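Comparing two hands on thin shells, quick version

Same part for both hands, otherwise the numbers mean nothing. Start with the biggest shell, small ones after.

1. Home both arms. Load the Tautahi profile, grip limit 80.
2. Finger inside the shell, rest of the hand behind. Don't pinch the rim, it slips.
3. Lift slow, tilt up, hold. Write down the peak. Mine was 507 on the left hand.
4. Other hand stays open and well clear untill you swap.

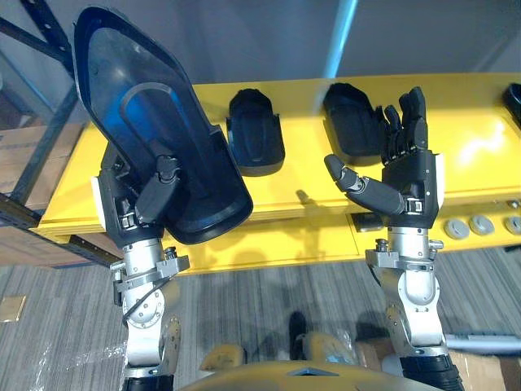
Step 3, left hand holding the big shell, right hand open.

Swap sides, repeat. If the thumb stalls re-zero it, dont just up the limit. Log goes in the Ivwood sheet.

J. Stubbs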